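Home | Our Work | Reports | Get Involved | Contact

Atlow Community Garden and Kitchen
Progress report to the Illska Fund
September 16, 2020

We're happy to say the season has gone better than we dared hope in the spring! Your grant paid for the raised beds, the drip lines and the first half of the cooking program, and all of it is now in use. Members have picked 383 pounds of vegetables so far, against a goal of 350 for the whole year.

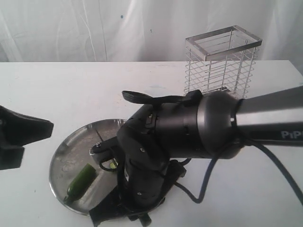
The beds on the Palma Street side did best. They get sun until evening, and the new drip lines kept them going through the dry weeks. We lost most of the early lettuce to slugs (lesson learned — copper tape next year), but the beans more than made up for it and we were giving them away by the bag.

Cooking classes began once the beds were producing. We planned 3 sessions and ran 4, as the waiting list kept growing. People learned quick pickles, a bean stew and a cold soup, and went home with recipe cards in large print.

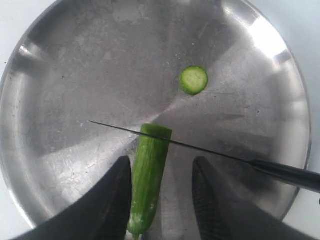 Money is on track. The lumber cost less than quoted, and with your approval we'd like to move what's left into seed and a second compost bin. The Wisley plot is the one piece running behind. The water hookup there is still waiting on a permit, so we've sown clover to feed the soil and will plant vegetables in spring.

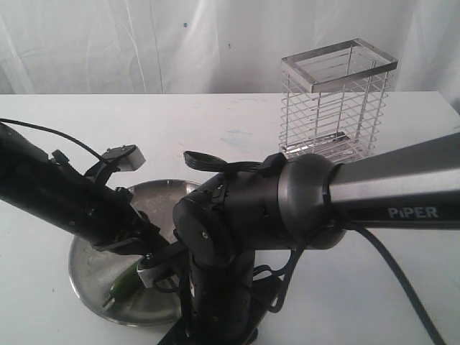 Wire basket and white tabletop.

We also asked members what they wanted more of. Evening hours came up again and again, and so did herbs. We've already set aside a corner bed for thyme, sage and mint — the mint in its own sunken tub! 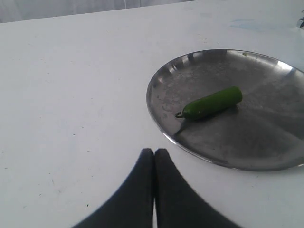
Irene wrote on her feedback card that she'd never grown a thing before this year and now wants a bed twice the size, and could we please start the tomatoes earlier.

We will start them earlier. Garlic goes in this fall, and the seed order will be ready for your review in December, along with the final figures for the year.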